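Robots in the fender room, month four

I promised an update back when we moved into the new unit, and then the new unit ate my life. So, catching up.

For anyone who landed here from the moped forum: I work at Kurnport, where we clean up, check and repack plastic body parts for small bikes and cargo trikes. Fenders mostly, also chain covers and battery lids. I've been on the packing side for six years. Since February there's been a robot working on our side of the floor. It has two arms and two hands with proper fingers, and its name on the shift board is Urkano because that's what the software is called and no one came up with anything better before the label printer got involved.

I was sure I'd hate it. I'd seen the older setup at Troment, where I temped one summer, and that was a big orange thing behind a fence that did one move all day long while two people ran around feeding it. You worked at its speed. If you had to sneeze you planned it. So when Ottilie Fankhauser, who runs our shift, told us we were getting arms, I pictured the fence and started looking at job ads on my phone under the table.

Well! It's a completely different thing to work next to. It's slow, for a start. I can do a fender in a fraction of the time it needs, and on a good morning I still do. On its best shift so far it put away 119 parts, and we were all weirdly proud of it. My own normal day is 420. But it's doing the ones I never wanted: the gloss black fenders, which show every single thumbprint and slide out of your grip if you look at them wrong. The curve means there's no good place to hold them. You end up pinching them by the sides with your wrists bent, and after a few hundred of those I used to go home and not be able to open a jar.

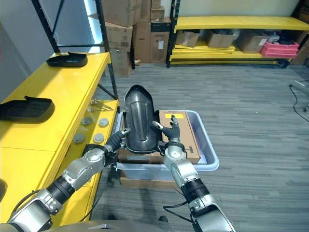 Gloss black fender over the blue-gray bin, yellow bench on the left.

I love watching the hands. They go for the sides too, same as we do, and I got a little thrill the first time I noticed that. The difference is that its wrists don't ache at night.

What's changed for the rest of us is mostly the shape of the day. Before, packing was packing, and you did it until the bell. Now four of us rotate through what's called the minding job, which means you set out the parts, swap the bins, and step in when a part gets stuck or ends up the wrong way around. You also write down what happened. I like the writing down part way more than I expected! There's a notebook, a real paper one, and after a couple of weeks you start seeing patterns in it. Fenders from one particular mold gave us trouble over and over, and when we went back and put a straightedge on them, the ridge was off. That had been going out the door for who knows how long. We packers had all felt it in our hands at some point, I think, and just shoved harder.

So now I go to the mold meeting. Me! I sat there with my notebook between two guys from the Tlapale line and said "it's the ridge," and they fixed the ridge.

Things I don't like, to be fair about it. The minding shift is quiet in a way that packing never was. At the long table we talked from coffee to lunch, about kids and knees and what was on TV, and when you're minding you're pretty much on your own with the hum. Ottilie moved the station nearer to the table after I complained and it helped some. Also the pay question. We're doing a job with more thinking in it and the pay grade on paper is still "packer 2." We've asked. The answer so far is that it's being looked at, and I plan to keep asking until somebody is sick of my face.

And yes, people have asked me whether it'll take our jobs. No one has been let go. Two people retired and one of those spots was filled, the other wasn't, so make of that what you will. I think about it. I also think about my wrists, which feel better than they have in years — I carved a whole pumpkin last fall and paid for it for days, and last weekend I kneaded bread by hand and was fine.

Next up they want to try it on the battery lids, which have a little clip on the inside that even I can't get right on the first go. I've got the first minding shift on those and I've already bought a new notebook.

Bread recipe is coming, I know, I know. It's the one with the potato water.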